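I am tired of being told that a real cook doesn't measure. My aunt's recipe card for plum butter says "sugar, enough," and I have made it 2 ways, soup and cement. The ladies at the Anby church supper swear by instinct. Good for them! I own a scale. 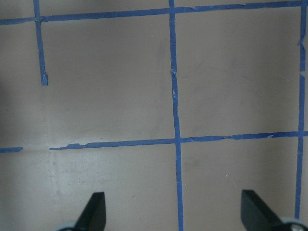 Blue tape, laid out in a grid.

Baking is where I get really stubborn - a cup of flour at my house is never the same cup twice. Last August I made Jalel's honey cake by feel and served what was basically a doorstop.
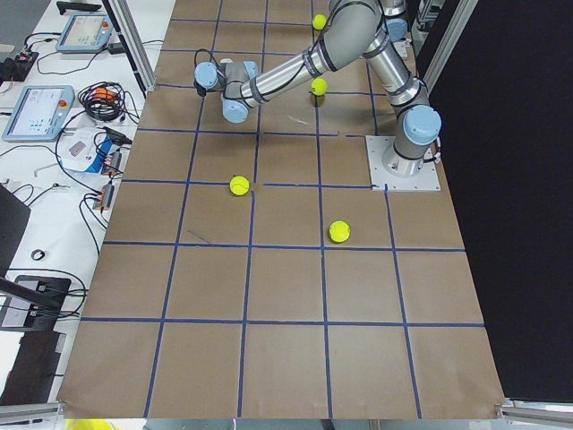 Brown sugar is the worst offender, because "packed" means something different to everybody who packs it. Bar cookies are no better once you get to cutting them. I want squares as plain as the ones that dark blue tape makes on the brown paper, and my eye has never once managed it, so out comes the ruler. My Arancibia pan gets scored before the knife goes in, and my sister can laugh all she likes (she still takes the corner pieces).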